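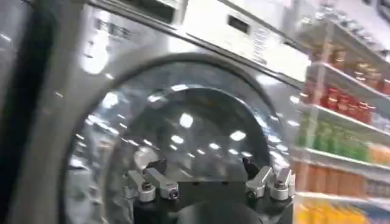 By the Junel workshop desk | 12 Jan 2026 | Laundry, Robots, How-to

How to test whether a robot arm can do your laundry (door part first)

Quick one, writing this between loads. People keep asking if a machine can do the wash yet. Short answer: parts of it. Long answer is a test you can run yourself if you have an arm, a gripper and a front loader. Here's how we do it at Junel. Steal whatever is useful.

Skip to step 3 if your arm is already calibrated.

What you need

An arm with enough reach to get in front of a round door and back out again. Ours is a Ljungberg with the standard two-sided gripper.
A camera at the wrist. One fixed camera looking on from the side too, if you can.
A front loader. Stainless is the hard case. More on that below.
18 pieces of clothing, mixed. Include socks. Include one fitted sheet if you're feeling brave.
A notebook. Paper. You will not want to type.
An emergency stop you can reach without leaning over the arm.

Step 1. Break the chore up

"Do the laundry" is way too big to test. Write it as separate jobs:

open door
pick clothes out of basket
put clothes in drum
check nothing is hanging over the seal
close door
add detergent
pick program, press start
unload
fold

Score each one on its own. If you score the whole thing end to end you get a zero and learn nothing.

Step 2. Set the height and angle

Park the arm square to the door, gripper level with the handle. Measure it, don't eyeball it. Our first weeks in August were wasted on an arm that sat a bit too low, so every approach came in from underneath and the wrist ran out of room halfway through the swing.

Then drive the whole door arc by hand, slow, power limited. Door swings wider than you think. Mark the floor with tape where the base goes.

Step 3. Open the door

Start with the door unlatched. Just the swing. Get a finger behind the rim, pull, follow the curve. Don't pull straight back, the hinge will fight you and the gripper slips off.

When the swing is good, latch it and try the real thing. Set a force limit before you do. Start low and creep up. If the arm hits the limit it should stop and let go, not stop and hang on.

Do 6 tries in a row. No touching anything between tries except closing the door again. Write down every one, including the dumb ones.

Step 4. Deal with shine

Chrome ring, brushed steel front, dark domed glass. All of it throws the ceiling lights right back at the wrist camera. Depth readings on the glass are junk, you get holes or you get a surface that's a foot behind the real one. The steel is a little better but moves around as the arm moves.

What helped us:

Turn off the light directly over the machine if you can
Short exposure. Bright spots shrink, and you get less blur when the wrist is moving
Find the ring, not the glass. It's a circle, fit a circle
Look from two spots before you commit to a grab
Strip of matte tape beside the handle. Cheating? Sure. Do it anyway the first week, then take it off and see how much you lose

Our number dropped a lot when the tape came off. Better to know.

Step 5. Load the drum

Grab from the top of the pile, lift, wait a second, look. Two things stuck together is fine for a load. A sleeve trailing over the door seal isn't fine, that's the one to watch for.

Go in past the rim before you open the fingers. Further than feels right. Then back out straight. If a sock comes back out with you, count it as a miss.

Bare metal fingers snag knits. Put rubber tips on or use clothes you don't like.

Step 6. Buttons

Easiest part and the most annoying. Pressing is nothing. Knowing which one to press means reading small print on a pale panel at an angle, and a blurry wrist view wont do it. Stop the arm fully, wait, then take the picture. Or hard code the positions. We hard code for start and read the display only to check that it worked.

Washer spec says 900 rpm spin on our normal program btw, so get the arm well clear and parked before start. Vibration knocks your calibration around if the base is touching the cabinet.

Step 7. Unload and fold

Unloading works, slowly. Wet clothes stick to the drum and to each other, expect to go back in for the last few. Always do one empty-drum check at the end.

Folding: towels ok. T-shirts sometimes. Fitted sheet no.

So can it do the chore

With somebody standing there, most of it. On its own, overnight, in a home with a different washer and a cat, no. Not ours anyway. We log runs in Podovdale, the shared sheet we use for all the chore tests, and we're aiming for 3000 logged door openings before we call even that one job done.

If I had to rank them easiest to hardest: start button, door swing, loading, unloading, latch, towels, shirts, everything with elastic.

Common problems

Arm stops halfway through the swing: base too close, or force limit too low. Check base first.
Gripper closes on nothing: it found a reflection of the ring. Second look from another angle.
Door bounces back open: push at the latch side, slower, hold for a second at the end.
Works in the morning, fails after lunch: sunlight. Get a blind.
Fingers scratch the finish: tips worn through. Swap them now not later.

Shop-floor folks, the same steps work for parts washers, just swap the socks for whatever you clean. The Jedusier gripper tips fit ours with a spacer, measurements coming in the next post once I find the calipers.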